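Visit report: Tetport furnished rooms, open day

The open day at Tetport was arranged for people who supply or fit out small rental rooms. Our party was Areti Deligiannis, Filippos Tsolakis and me. Domnica Chiriac of Seso, which lets the building, met us at the side entrance and took us up by the service stairs.

The building has 145 rooms on two staircases. Seso began refitting them in September and works floor by floor. Rooms are shown as they are used, with bedding, dishes and the day's trash, and the part of the program we had come for was the clearing of a low table at changeover. Seso allows 320 seconds for the table and does the bed afterward.

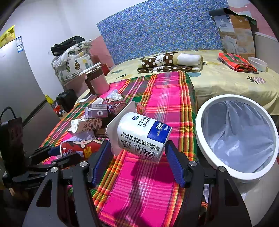 Page last changed: December 9, 2019

The table stands directly in front of the bed and has a pink plaid cloth. Most of what has to go is light packaging: paper cups, a snack can, a white yogurt cup, a crumpled tissue. The pink ceramic canister with the brown lid and the brown mug stay in the room and are wiped in place. The round bin has a plastic liner and is kept at the side of the table, within arm's reach. Tsolakis asked whether cups with a printed label are sorted separately. They are not at present – the contractor, Reuter, takes one mixed bag per room.

The cloth is the weak point. It shifts when anything is dragged across it, so items have to be lifted. Chiriac said clips had been tried and dropped, as they marked the table edge. Deligiannis suggested a heavier cloth, about 300 grams per square meter, and will send two samples.

Bedding was covered briefly. The pale yellow sheet in this room has a pineapple and leaf print. Blankets are rolled or folded on the bed and checked there before going down to the laundry.

We did not see the linen store, which was locked. Vasiliki Kyriakidis at Nodus has the floor plans and will forward them with the price list.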